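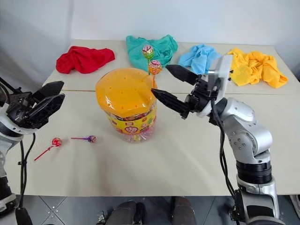 Lollipop jar with domed lid, two lollipops standing and two on the table.

Burkomance Product Reviews
Review 983: Lollipop display jar, filled, with perforated lid
Category: Counter and reception supplies
Supplier: Prenero
Contents as supplied: 70 wrapped lollipops

Purpose of the review

The jar was assessed for use at service counters, school offices and clinic reception areas, where a small quantity of confectionery is offered to visitors and the container is expected to remain on view all day. The review considers the container, the lid as a display stand, the ease of refilling and the general appearance of the product on a plain table. The flavour of the lollipops was considered only briefly, as most purchasers will replace the original contents within a few weeks.

The container

The body is a clear plastic jar with a rounded profile. A bright yellow label wraps around it and covers a good part of the wall, leaving a narrow band beneath the lid and a further clear area at the bottom through which the wrapped contents can be seen. Stock can therefore be checked without opening the jar, although the label hides the middle level. Offices with a restrained colour scheme may find the yellow label and orange lid rather strong. In a children's waiting area the colours are an advantage.

The label carries its principal wording in Chinese-style characters. Purchasers who are required to display ingredient and allergen information in English, or in English and French, should confirm with the supplier that a translated panel is provided. Our sample from Prenero came with a separate printed sheet, which we kept beside the jar.

The lid

The lid is wide, glossy and domed, with small holes at regular intervals. A lollipop stick is pushed into a hole and the sweet stands upright above the jar. The arrangement gives the product its character and accounts for most of our favourable rating. The holes on the upper part of the dome gave the straightest result. Those near the rim follow the slope, and lollipops placed there lean outward, so a little clearance should be allowed at the sides.

We recommend leaving several holes free between lollipops. A crowded lid is attractive in a shop window, but on a counter it becomes awkward to withdraw one lollipop without disturbing its neighbours. Four or five at a time proved sufficient for the Masham reception desk during an ordinary morning.

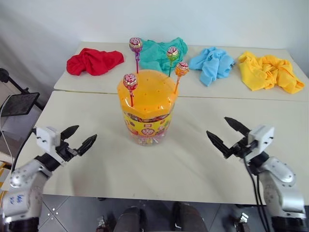 One reader, writing from the Xia Street office, reported that the jar had been in use there since August and that the lid was the only part requiring attention: crumbs of sugar gathered in the holes, and a soft brush was needed to clear them. The same reader would have preferred a lid in white.

We share the first of these observations. Wiping the dome with a damp cloth is adequate for the surface, but the holes need separate treatment. It is advisable to keep a cloth of a distinct colour for confectionery containers so that it is not confused with those used on floors or washbasins.

Placement

The jar requires a level surface and is best set well back from the front of the counter. Where a table is made up of two sections, the base should sit wholly on one of them, clear of the join. A pale, matte top suits the product and shows up dropped wrappers promptly.
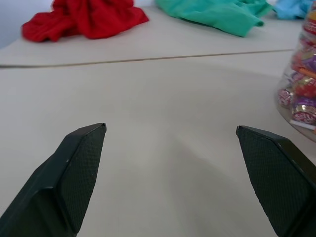

The pale tabletop, with the seam between its two sections.

Value and availability

The jar is sold singly and by the carton under order code 409. Replacement lids are not listed at present, and we have asked Prenero to consider supplying them. Standard wrapped lollipops of other makes fitted the holes, provided the sticks were of the usual thickness. Thicker paper sticks had to be forced and are not recommended.

Rating

Container: good
Lid and display: very good
Labelling: fair
Cleaning: fair
Overall: recommended for supervised counters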